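Zineb Chraibi started the Skornby Story Weekend with 6 writers, a borrowed hall and no idea how many chairs to put out. The festival is now in its fourth year, and in September it sold 1,000 tickets for the first time.

"The first year we had more cake than people," she said when we spoke over the phone. "I took lemon cake home in a shopping bag and ate it until the middle of the next week."

Chraibi used to teach middle school English. She got the idea after driving two hours to hear a novelist she liked and finding the talk sold out. Skornby had a library, a bakery and a good used bookstore called Restar, and she thought that was enough to build on.

Most events run 45 minutes. Chraibi is strict about it. "People want to stretch, get a coffee and get their book signed. If a talk runs over, the signing line gets cut, and the signing line is what they remember."

She picks the program herself over the winter, reading at the kitchen table most evenings. This year's list leaned toward crime and short stories, with one morning set aside for poetry in translation.

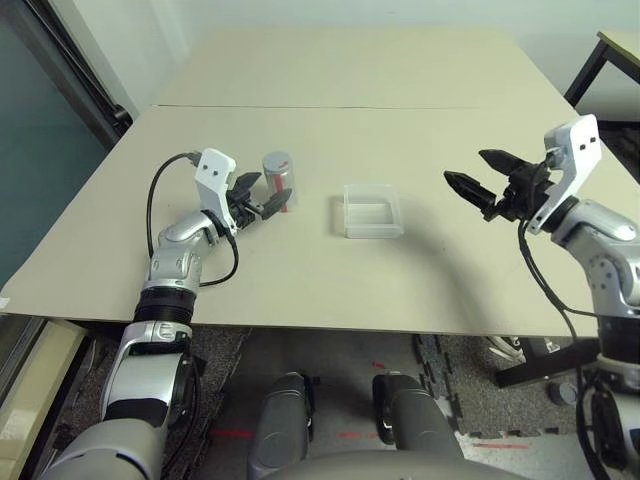
Noémie Gill would like to see more of that last part. She said the poetry morning was the best thing on the program and that it deserved the main hall, which seats 485, in place of the upstairs room at the Fehr Building, where people were standing along the back wall.

Chraibi doesn't disagree. "I guessed wrong on poetry. I put it upstairs because I was afraid of a half-empty hall — I still have that first year in my head."

Next year the poets move downstairs. The children's tent will go back to Gela Park, by the river, and there will be a late session for people who work during the day. Ticket prices stay the same, at 4 dollars for a single event.

She is less sure about adding another day. Several publishers have asked. "You'd need more rooms, more beds in town, more of everything," she said. "I like that you can still walk from one talk to the next and run into the author at the bakery."

Submissions for the short story contest open in January.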